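The Cudov Open Day is a public demonstration of robot training methods held each May by the automation firm Joser. It was started by Derek Lambert and drew 487 visitors in its first year. 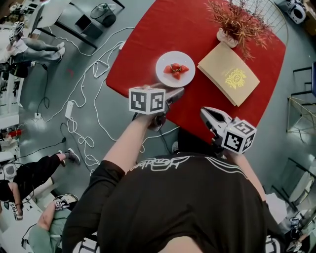 Demonstrations last 90 minutes and cover table setting, food handling and other household tasks done with hand-held grippers. Kimie Katayama has run the program since its second year, when a talk on the Brirusis arm was added. Groups are limited to 105 people.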